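Grulon is hiring demo operators, PC teardown. You drive the gripper, the model learns from your runs. Paid, part time, starts in December.

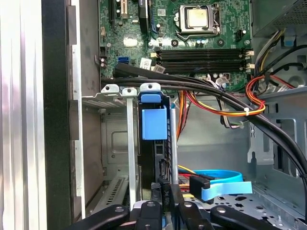
Desktop tower, cover off

Target is 2,501 clean runs, we have almost 100. No coding needed. Steady hands, patience, ok with screwups.

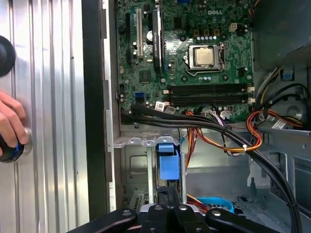 Dell on the bench, drive handle up

Shifts are short, 13 spots open. Drive caddies first, then 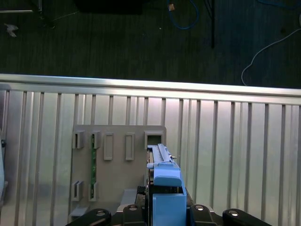
memory and cables later on if it goes well. Training is payed. Write to Mared Llewellyn, put Skerkari in teh subject.

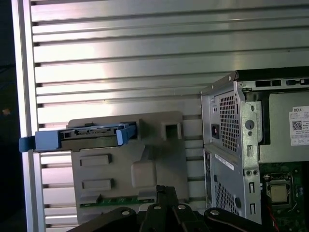

Do bad runs count?
They do, tag them and keep going.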